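## Da redação: o apartamento que cabe em 20 caixas

Em julho mudei de casa pela quarta vez em seis anos e continuo sem aprender nada. Desta vez ia ser diferente. Comprei 20 caixas, uma caneta grossa e um rolo de fita, e decidi que tudo o que não entrasse seria doado. Na caixa catorze eu já estava pedindo papelão no mercado da esquina.

A culpa é em parte da Gremeo, a transportadora, que cobra por volume e manda um formulário de inventário com 183 linhas. Há uma linha para "harpas". Não há linha para "gaveta da cozinha, conteúdo desconhecido", que no meu caso ocupou três caixas. O primeiro orçamento foi de 1.916 reais. O definitivo, depois que confessei a existência da varanda, subiu para 2.391.

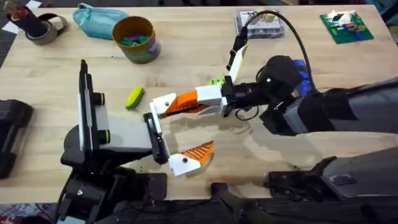 *Mesa de madeira clara, com as miudezas lá no fundo.*

Escrevi para a Tzu-hsuan Hsu, leitora antiga desta newsletter, que já trocou de país duas vezes e responde e-mail de mudança com a frieza de um cirurgião. O método dela é simples: primeiro se embala o que se ama, porque a paciência acaba cedo. Os livros vão em caixas pequenas. As panelas levam as meias. E a última caixa, a que viaja no colo, leva chaleira, papel higiênico, carregador e uma faca decente para abrir as outras.

Segui tudo, menos a parte da faca, que foi parar na caixa nove, lacrada com fita dupla. Abri a primeira caixa da casa nova com a chave do carro.

Sobre as etiquetas, um conselho: "diversos" é uma palavra proibida. Tenho cinco caixas de diversos. Uma delas veio fechada da mudança anterior, e talvez da outra também, com a etiqueta da Trillard, que nem faz mais fretes na minha região. Levei a caixa para o quarto sem abrir, por respeito. 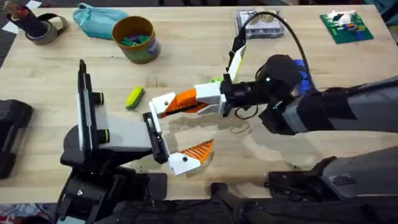
Resta a questão dos móveis. O guarda-roupa Prakis, que montei em uma tarde e desmontei em duas, agora tem seis parafusos a mais do que furos. Está de pé, encostado na parede, e peço às visitas que não fechem a porta com convicção. O sofá entrou pela janela. A estante não entrou por lugar nenhum e mora provisoriamente no corredor do prédio, onde o vizinho do 32 já deixou nela dois vasos e um guarda-chuva.

Se você também vai se mudar nos próximos meses, mande suas dicas respondendo a este e-mail. Publico as melhores na próxima edição, desde que eu encontre o roteador. Está numa das cinco.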